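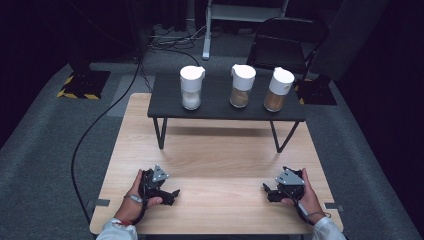
In March I went to the open day at Westby, where they teach machines to do small kitchen jobs, and I came home with more tips for my own pantry than I expected. The demonstration was about seasoning. A person holds a gripper in each hand and does the task slowly, again and again, and the movements are recorded. I liked how the three clear containers stood in one line on the little black table, all with the same white lid, so the contents could be seen from the side. My own jars were never so orderly.

**What I changed at home**

- Use clear containers of one shape. Your hand learns the lid once.
- Label anything brown. Two powders of similar colour are easily mixed up, and cinnamon in the goulash is not a pleasure.
- Fill only to the half. A full dispenser pours too fast, and in a humid kitchen the sugar makes lumps.
- Keep white things at one end, always the same end. In my house it is the left.
- Raise the row a little. I use a small shelf from Bostness, 475 mm wide, and I can wipe the bench without moving everything.

Radka Kelmendi, who led our group, told us to practise a new kitchen layout with the lids closed. I tried it for one evening and moved the salt 2 times before I was satisfied.

If your spout is blocked, soak the lid in warm water and dry it fully before you put it back. A toothpick helps with the corners.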